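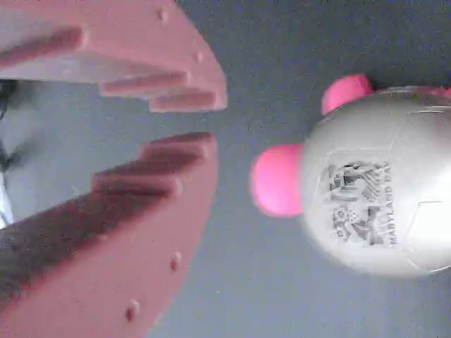
Stepped fingers, ball toy with the pink knobs, grey carpet.

Notebooks > Arnemora stone lab > Bench log > December

December, started 8:40 am

Slabs from the Ngau quarry finally got unwrapped this morning and I am so pleased with them! The crate had been sitting by the saw since last month and I kept walking past it like a kid outside a candy store. Three blocks, all labeled as basalt on the delivery slip, though I'd call one of them dolerite after a look with the hand lens. The crystals are just too big. You can pick out little feldspar laths without squinting, and in the other two I can't see a thing at 10x except a dark, even mush and a few bubbles near the top.

Names for now: Ngau A, Ngau B, Ngau C. C is the coarse one. I wrote the letters in paint pen on the bottom face of each block (the bottom is the face with the drill mark, please don't go by the arrow on the crate, it was packed upside down).

Cut one slice off each before coffee. A and C went through the saw nicely. B fought me the whole way, and about halfway down I heard the blade change its tune, that high whiny sound, so I backed out and dressed it on the soft brick for a minute. Went fine after that. There's a step in the cut where I stopped, maybe the thickness of a fingernail, and it'll grind out.

Note to whoever is on the saw next: coolant is low. I topped it up with plain water to finish, so the mix is thin right now. Needs concentrate.

10:15

Densities. Did the weigh-in-air, weigh-in-water thing on offcuts from all three. I let them soak overnight last time and everyone complained it took too long, so this time I'm doing a quick version now and a proper soaked version tomorrow, and we can see how different they come out. A and C look about how you'd expect for this kind of rock. B reads light. My money is on the bubbles. When I dropped the B offcut in the beaker it fizzed away (air coming out, no acid involved!) for ages, and the reading kept creeping up while I watched it. So the quick number for B is junk and I've crossed it out in the sheet. Left it readable under the line.

I do like this about lava rocks. Same melt, more or less, and the top of the flow comes out full of holes while the middle is tight as a drum, all because the gas was trying to get out and the top froze first. If B is from near the top of the flow then the whole thing makes sense, but the delivery slip doesn't say where in the face any of them came from. I've sent Ngau an email asking for bench heights. Really should've asked before they shipped.

11:30

Thin sections. Glued slices of A and C to glass with the Fineso resin, the slow one. I warmed the slides on the hotplate first and I think it helped, no big bubbles under A and only one under C, off in a corner where I don't care. B is getting vacuum treatment with blue dye in the resin so the holes show up under the scope. The pump was making its gurgly noise again but it pulled down okay.

Ran out of the good cover slips. We have the other size, which sort of fits if you don't mind a border. I mind a border. Added to the order list.

Slide numbers carry on from the old series, so A is 137 and the others follow on from there. If you open the drawer and find a gap before 137, it's because somebody (me) skipped a row when filing the granites. I'll fix it when I'm feeling patient.

After lunch

Strength tests on last month's cores, the trap rock from the Zeteo road job. We had 11 cores and I broke all of them, what a great afternoon, my ears are still ringing. I loaded them slow and steady like the sheet says. Most went with a proper bang and left those two nice cones you want to see. One split straight down the side at a silly low load, and when I picked up the halves there was an old crack in there, all lined with green stuff, probably chlorite. So that one tells us about the crack and very little about the rock. I kept it in the table with a flag. I'd rather the Zeteo people see it, seeing as their road stone will have those cracks in it too.

Platens needed wiping between every single core. Grit gets everywhere. I found some in my sandwich.

Also, the press gauge doesn't come back to zero by itself anymore. It sits a hair above. I tapped it and it dropped, then it crept up again after the next core. I wrote down the resting value each time in the right-hand column so it can be taken off later, but it wants a proper calibration before we do anything a client will pay for.

3:50

Had a first peek at slide A even though the resin is barely set (don't tell anyone). I only ground the edge down, it's way too thick still and everything looks brown, but there are olivines in there! Little rounded ones with rusty rims. I wasn't expecting that from the hand sample at all. If C has none then we may be looking at two different bodies, maybe a flow with a sill pushed in under it, and I'm already getting carried away, so I stopped and went to sweep the saw room.

Grit note: I've been finishing at 2,000 on the lap for the polished blocks and I think it's overkill for anything going under a cover slip. The last couple of grades hardly change the look once the resin is on top. For the reflected light blocks I'd still go all the way.

To do tomorrow

- weigh the soaked offcuts, all three, same balance, same beaker
- grind A and C properly, check color of the feldspars as I go
- get B out of the vacuum pot and see if the dye went in
- coolant concentrate, cover slips, soft brick (the old one is down to a nub)
- chase Ngau about the bench heights
- write up the Zeteo cores while I still remember which bang was which

Blocks are on the low shelf under the window. A is heavier than it looks, so use the trolley.

4 comments · 2 shares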